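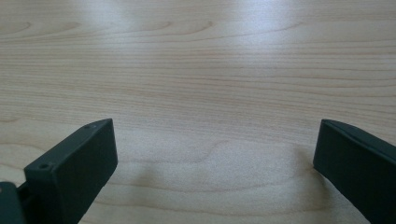 Vasanthi Raju wants to know how to get a wood table properly clean and keep it that way, given that hers seems to collect everything that comes through the front door.

Full question: We have a light wood table (veneer, I'm pretty sure, the finish is smooth and a tiny bit shiny) and I've been wiping it with whatever spray is under the sink for years. It looks fine from one end of the room, and then the light comes on over it and I see streaks everywhere. Also I can't keep it clear. Mail, hair ties, chargers, my son's Iteo cards, a screwdriver that has lived there since March. I clear it, I feel wonderful, two days later it's all back. What do you use on the wood, and how do you stop the pile? I don't want to buy a new table and I'm not putting a tablecloth on it, I like seeing the grain!

Posted 2019-08-02 in Home & Cleaning
3 answers, 900 views

Widad Kassab
Accepted answer

Streaks on veneer are nearly always old cleaner. I had the same thing going on and I was so sure I'd ruined the finish. All it needed was getting the layers off.

What I did: a bowl of lukewarm water with one drop of plain dish soap (really, one), a soft cloth wrung out until it barely feels damp, and then wiping along the grain from one end to the other. Rinse the cloth, wring it again, go over it with just water. Then dry right away with a second cloth, an old T-shirt is great for this. Do a strip, dry the strip, move on. Don't let water sit, especially at the edges, that's where veneer starts to lift. I had to do mine twice before the gray film let go.

Check your work with your head down low, looking across the top toward the lamp. From straight above you'll miss half of it. I thought I was done and then I bent over to pick up a sock and saw a whole swirl I'd left in the middle.

Skip the oily polishes. My mother-in-law swears by one and her table is like flypaper.
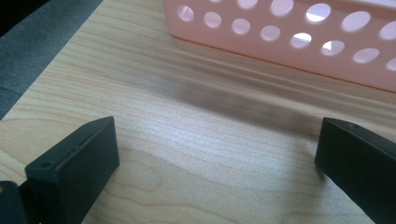 As for the pile, I gave up on willpower and went with one basket. I'd tried trays and a letter rack and a bowl from Rojanasak (pretty, useless, everything slid to the bottom) before that. The rule at our house is that anything dropped on the table goes in the basket, and when it's full somebody has to deal with it before dinner. Get plastic with holes in the sides, like the pink one with the rows of ovals, so the crumbs and dust don't just sit in there forever and you can rinse the thing in the sink. Mine has a smooth bottom too, but I'd still lift it when you move it and not shove it across the finish. And put it toward one end so you still get a nice big stretch of bare wood, which for me is the whole point of clearing it!

Emptying it takes me 14 minutes if I'm honest with myself and throw out the coupons. Longer if I start reading the mail.

 Comment from Vasanthi Raju: Did the soap thing tonight and the cloth came up GRAY. Gross but very satisfying. One question, do you let the basket live on the table all the time? My husband says that's just a pile with walls.

 Comment from Widad Kassab: Ha, he's got a point. It comes off for meals and goes on the stairs. If it stays on the stairs overnight, fine by me.

Tullio Leone

Vinegar and water, half and half. Been using it on everything for 30 years.

 Comment from Yuzhen Lei: I'd be careful with that on a finished wood top. I used it at that strength on my old desk and the shine went patchy. Might be fine on yours, but try it somewhere hidden first.

 Comment from Tullio Leone: Mine is fine.

Fulvio Villa

Agree with Widad on the soap. Two things to add.

Microfiber cloths can hold on to grit. If you've used one on the floor or the stove, don't use it on the table, ever, even washed. I keep the table ones in a separate drawer after I put a scratch across ours that I still look at every morning over coffee. I tried a wax filler stick on it, the Meltbridge one in light oak, and it helped a little but the color was off. Ours is paler than any oak stick I could find.

For the clutter, we sort by where things end up, so chargers go to the bedroom, tools to the garage, and paper gets opened standing up next to the recycling. I went a bit nuts one weekend and counted what was on our table before I started and got to 65 things, and I'm including pens. Most of it belonged to rooms people were walking to anyway! So now whoever's going upstairs takes a handful. It doesn't work every day. The kids' stuff from the Oradside summer program sat there a full week and I walked past it as much as anyone.

Felt pads under anything heavy, too. And put the screwdriver away, Vasanthi.

 Comment from Vasanthi Raju: It's in the drawer. The wrong drawer, but a drawer.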